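Nov 11, 2023 - Remstead build, hand subsystem

Wrist cam remounted on the underside, looking up past the palm. All four fingers and the thumb are in view. Ceiling lights wash out the white thumb segment; the dark tips hold up better. Exposure locked at 20 for now, gain 2. 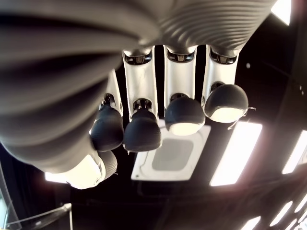 Zuweira would sooner track the tips alone and drop the white segments from the model until the club has lighting it can control. Musyoka agrees but wants the joint angles logged anyway, as the Dusine rules ask for them.

Grip cycle script ran to 76 of the planned runs, then the serial link dropped. Restarted at 40% speed. Cable on order from Lozano.

To do: rerun at full speed, label tips, recheck thumb offset.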